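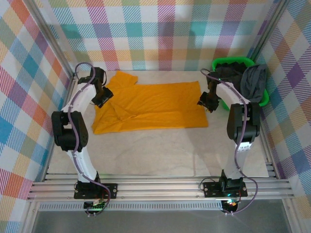 The orange one, out of the basket and waiting its turn.

How to Fold the Soft Stuff So It Stays Folded
by Gwendolyn Boateng

My mother-in-law folds a fleece in one breath and hands it to you like a hotel towel. I've been at it for 29 years and I still have to stop and look for the corners! So this is the slow way, the one I wrote out for my nephew Damián when he moved into his first apartment in October, and it works for nearly anything soft and stretchy (sweatshirts, baby blankets, that big robe you never know what to do with).

Take one piece out at a time and leave the rest where it is. I know it's tempting to tip the whole load out and get going, but then you're folding on top of other laundry and everything slides. A clear stretch of table is what you want, or a bed if your mattress is firm.

Find an edge you trust. On a shirt that's the bottom hem, and on a blanket it's whichever side looks straightest. Pinch a corner between two fingertips, lift it a little, and let the fabric hang for a second so you can see where the layers are.
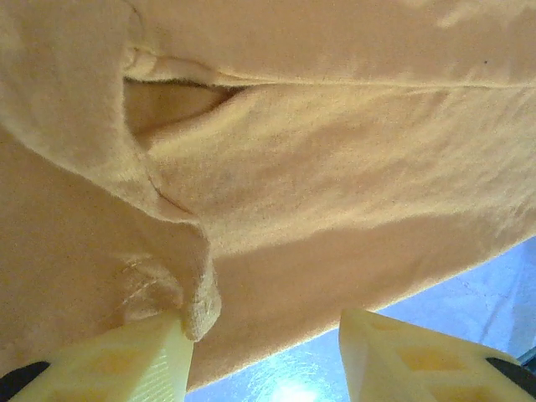

Fuzzy cloth up close, with a fold along the top and a little gap between the layers.

Fuzzy fabric likes to grab onto itself, so slip a finger into any gap like that and run it along the inside until the layers let go of each other. Take your time here. Most of the lumps in a finished stack come from a bit of cloth doubled over somewhere in the middle, and you won't find it once everything is folded on top.

Now lay it down and smooth it with flat hands, going from the middle out. Get one side nice and straight before you bother with the other. I do the hem first, line it up with the table edge, and then work my way up.

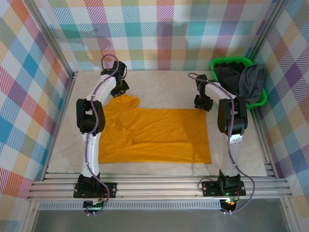
Right side mostly flat, left side still needs some work.

If one end is bunched up like this, please don't start over. Hold the good side down with your forearm, take the bunched corner, and draw it gently up and away from you. Then let go and pat it flat. A long crease across the middle is nothing to worry about, and you can even use it as your first fold line if it's close to halfway.

Bring one end over to meet the other, smooth again, and fold once more. For my hall shelf I stop when the bundle is 11 inches wide, but measure your own shelf, mine is an odd one.
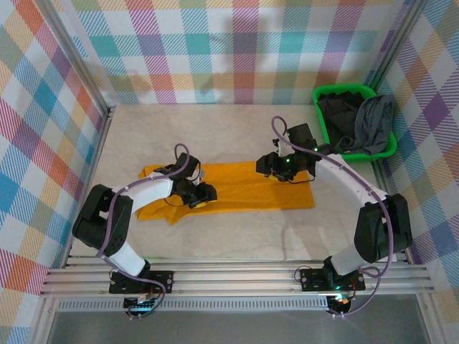
A few small wrinkles and a crumpled corner on the left.

Do check the corners before that last fold. A crumpled one makes the whole bundle lean, and it only takes a second to tug it out with your fingertips. Small wrinkles can stay. Then it's back to the basket for the next piece, and I like to save the dark things for last, when I've got my rhythm and the good light doesn't matter so much.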